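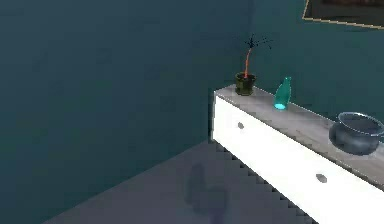 Dunkles Petrol an der Wand, davor ein niedriger weißer Schrank.

Dunkle Wandfarbe streichen ohne Streifen

Ich habe im Juli mein Wohnzimmer gestrichen und dabei viele Fehler gemacht. Im zweiten Zimmer ging es dann besser. Deshalb schreibe ich auf, wie ich es jetzt mache, vielleicht hilft es jemandem.

Was man braucht

Farbe (ich nehme die matte von Perari), eine Rolle mit kurzem Flor, einen Pinsel für die Ecken, Malerkrepp, ein Abstreifgitter und einen Eimer, in den alles zusammen hineinpasst. Für Löcher habe ich die Spachtelmasse von Mikar benutzt, sie lässt sich gut schleifen.

Vorbereitung

Zuerst die Wand abfegen und mit einem feuchten Tuch abwischen. Alte Löcher füllen, trocknen lassen, schleifen. Danach muss man den Staub noch einmal entfernen, das habe ich beim ersten Mal vergessen und die Farbe hat sich an dieser Stelle gerollt. Gespachtelte Stellen bitte grundieren. Man sieht sie sonst später als matte Flecken, besonders wenn das Licht von der Seite kommt.

Wenn man zwei Eimer hat, soll man beide zusammenschütten und gut rühren. Auch bei gleicher Nummer kann der Ton ein wenig verschieden sein.
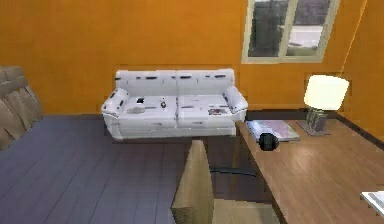
Das Krepp klebe ich erst kurz vor dem Streichen und drücke die Kante mit einem Spachtel fest. Wo zwei Farben in der Ecke zusammentreffen, streiche ich immer zuerst die helle und lasse sie über Nacht trocknen.

Streichen

1. Mit dem Pinsel die Ränder ziehen, aber nur an einer Wand. Die Ränder dürfen nicht antrocknen, bevor die Rolle kommt.
2. Die Rolle gut füllen und am Gitter abstreifen.
3. Bahn für Bahn arbeiten, immer nass in nass, vom Fenster weg.
4. Zum Schluss jede Bahn ohne Druck von oben nach unten nachrollen.
5. Mindestens 6 Stunden warten, dann der zweite Anstrich.

Für eine Wand habe ich etwa 45 Minuten gebraucht. Eine Pause mitten in der Wand geht leider nicht, den Ansatz sieht man immer.

Das Krepp ziehe ich ab, solange die Farbe noch feucht ist, langsam und schräg nach hinten.

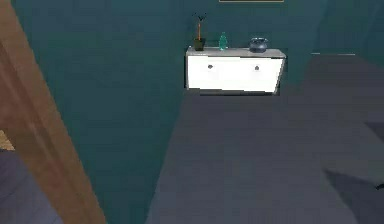
Inskip schreibt in den Kommentaren, bei ihm hätten zwei Anstriche nicht gereicht, weil die alte Wand fast weiß war, und er würde beim nächsten Mal eine grau getönte Grundierung nehmen. Das habe ich selbst noch nicht probiert, aber es klingt vernünftig. Die Grundierung muss dann natürlich auch ganz trocken sein.

Rolle und Pinsel wasche ich sofort mit lauwarmem Wasser aus. Ein kleines Glas von der Farbe hebe ich auf, mit Datum und Farbnummer auf dem Deckel.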